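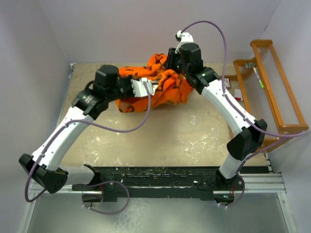

The cloth pile

Search Kikcombe Search for:

Ya-wen Shek keeps 16 cloths in a drawer in Furkside and folds every one of them the same way. The orange fleecy ones with black stripes give her the most trouble. Soft fabric bunches up as soon as you put it down, and a loop in the middle hides the corners.

Her method is plain. Find one edge, follow it to a corner, then shake the cloth out flat. Smooth from the middle with the side of your hand. Fold in half, then in half again — no more than that with fleece, or it springs open.

Sandro Russo, who shares the drawer, prefers to roll his. He says a rolled cloth takes up less room. Shek has tried it for two months and gone back to folding.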